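Drondell Teach Kit
Hand-guided and remote demonstration for two-finger grippers
By Breteo

Share 5 | Comments 2

The Drondell Teach Kit lets one operator show a robot arm a task and save what was shown as a set of demonstrations. It works in two modes. In hand mode, you take hold of the arm by the grip collar and move it through the job yourself. In remote mode, you hold the Toft handset and the arm follows your hand from across the bench or from the next room. Both modes write the same kind of file, so you can mix them in one task.

The kit is sold as an add-on. It does not include an arm. It fits two-finger grippers with a parallel or angled close, and the wrist camera mounts behind the fingers so that the fingertips stay in view while you work.

Remote mode

The handset has a trigger for the fingers and a thumb button for the clutch. Hold the clutch and the arm stops following you, which lets you bring your hand back to a comfortable position before going on. Squeeze the trigger partway and the fingers close partway. Motion scaling can be set at full, half or quarter. Most people learn at half and move up to full after a day.

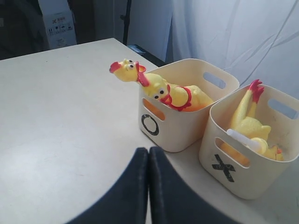
Sorting and moving soft goods between containers is the job customers ask us about most, and it is the one we use in our own training course at Brerby. Soft items bend, catch on each other and hang over the side of whatever holds them, so a path recorded once is of little use and the operator has to show many different grasps. Mark the containers with something large and plain. With an O on one bin and an X on the other, an operator can call out a move without saying left or right, and the instruction still holds if the bins trade places. Rubber chickens are good practice pieces: a head sticking out past the rim is an easy first grasp, and a pair of legs pointing straight up calls for a different approach. Start each demonstration with the fingers empty and clear of the bins. Leave some bare table so there is somewhere to set a piece down and take it again from another side.

"I tell new operators to slow down over the rim," says Gerrit Naidoo, who runs the course. "They rush the last bit, and then the policy learns to rush it too."

Reviewing what you recorded

Every demonstration appears in the review screen with the wrist view, the finger position and the arm path on one timeline. You can trim the start and end, mark a section as a failed grasp, or delete the whole take. Failed grasps that the operator recovered from are worth keeping. Our own bin-to-bin set was recorded by Tshepo Mthembu and Keabetswe Mabaso and holds 2,321 demonstrations, of which 1,827 were kept after review. It comes with the kit as a reference set.

What is in the box

Toft handset with wrist strap
Grip collar for hand mode
Wrist camera and bracket
Clutch pedal (can be used in place of the thumb button)
Cable set, 5 m
2 spare trigger springs
Software license for one workstation

Ordering and support

The kit ships from Brerby. Orders placed before noon go out the same day, except in December. Setup help by video call is included for the first two sessions. For bracket drawings or questions about fit, write to Bheki Ndlovu on the support desk and include the model of your gripper and a side view of the wrist.

5 shares
2 comments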